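Dish rack

A dish rack, also called a dish drainer or plate rack, is an open frame in which washed crockery and cutlery are left to dry in the air. It usually stands beside the sink, on the draining board or on a nearby table.

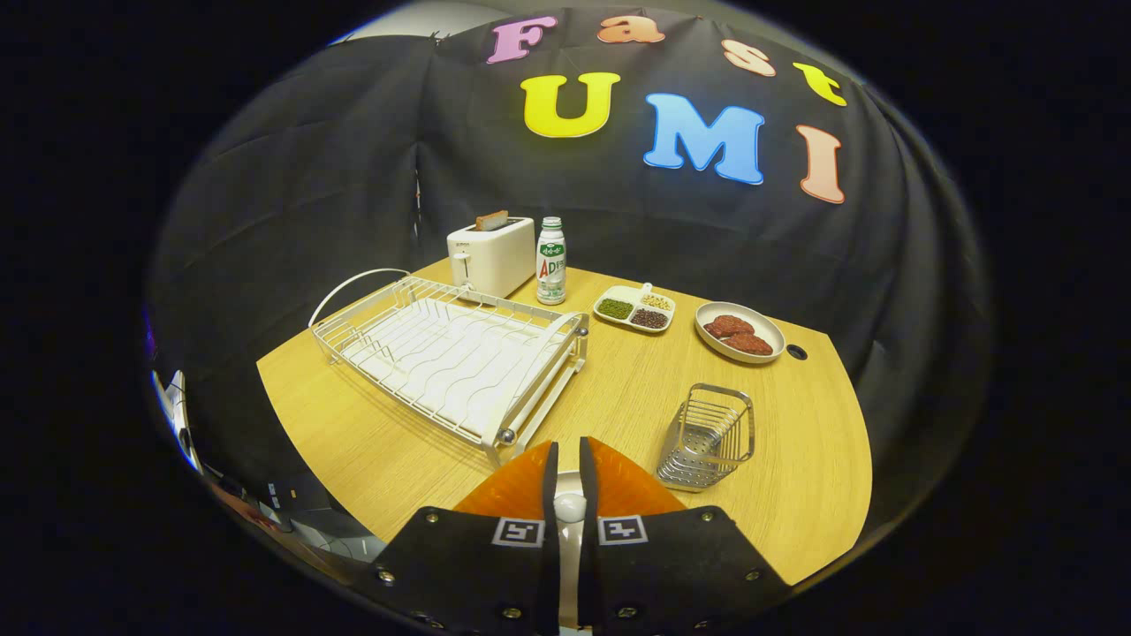 Materials

Most racks sold for home use are made of steel wire, stainless steel, plastic or wood. Steel wire is normally given a plastic coating, often white, which slows rust and protects glazed plates from scratches. Once the coating splits, usually at a joint or at the tip of a prong, water gets in and the metal beneath begins to stain. Stainless steel lasts longer but costs more. Wooden racks, commonly of beech, need to dry out fully between uses and may turn black where the dowels meet the rails.

Layout

A typical rack has a row of upright prongs or slots for plates, an open area for bowls and cups, and a separate holder for cutlery. Spacing varies. Narrow slots suit flat dinner plates, while deep soup plates tend to lean or take up two slots. Two-tier models put cups and glasses on the upper level.

Some racks are sold with a drip tray. A sloping tray carries water back into the sink, and a flat one has to be emptied by hand. Racks placed on wood without a tray can leave pale marks in the finish.

Wall and cupboard racks

In some kitchens the rack is fixed to the wall above the sink, or built into a cupboard with no base, so that plates drip straight into the bowl and can be stored where they dry. The fixings must carry the weight of a full load of wet crockery. Cupboard racks are common in Italy, Spain and Finland.

Local manufacture

The Brukton works at Brarholm made wire goods for the kitchen and began producing plate racks under its manager, Ulises Lagos. At its largest the firm employed 54 people. Its best-known pattern held 12 plates and was sold through hardware shops in Trerkham and by post. Graciela Medina, who later ran the coating shop, changed the finish from tin to plastic - a move that ended complaints about rust but made the racks slightly bulkier.

Care

Racks collect limescale in hard-water areas and a film of soap and grease elsewhere. Warm water with a little vinegar removes most limescale. The cutlery holder and the underside of the tray need the most frequent cleaning, as water stands there longest.

See also

Draining board
Tea towel
Dishwasher
Plate warmer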